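Masri project, spring progress report
Friday, April 5, 2019

Hello again from the kitchen team! Last time we wrote, we had a simulator that crashed if you looked at it wrong and a remote control setup made mostly of tape. Things are a lot better now, so this one should be more fun to read.

The big item first. We promised you 1000 recorded demonstrations in the simulated kitchen by the end of May, and we have 505 in the bank. That puts us a hair past halfway. All of them were done by a person steering the arm with the handheld controller (the Vidow one, which we kept after trying two others), looking through the wrist view and one fixed view off to the side.

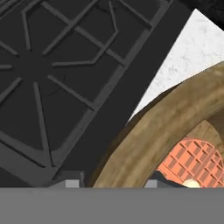

The wrist view is where most of my time went this winter. Our first operators hated it, and I did too when I took my turn. You lose your sense of depth when the gripper gets close to something, and people were bumping into counters left and right. We slowed the arm down near surfaces and added a little buzz in the controller on contact, and the bumping mostly stopped. New folks now get through a usable session on their first afternoon, which used to take them most of a week!

Food handling and appliances are the two task groups we're working through. Of the recordings so far, 238 are microwave tasks. I'd like that number to be higher, but reaching into a tight space by remote control is just plain hard, and we throw out any run where the operator had to back all the way out and start over. 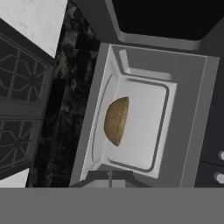
We also changed how we label things. Operators used to type notes after each run, and by late afternoon the notes said stuff like "ok" and "ok again." Now they speak a short sentence while they work and we clean it up later. It's more typing for me, but the labels are so much better.

Money: we're on budget, except for the extra computer at Serkside, which cost more than I told you it would. Sorry about that one. I moved funds over from travel to cover it.

Still open: the Danon training run is waiting on disk space, and I need 5 more operator slots approved for May. If you could look at that request this week, I'd be grateful. Call me if anything in the spreadsheet looks odd.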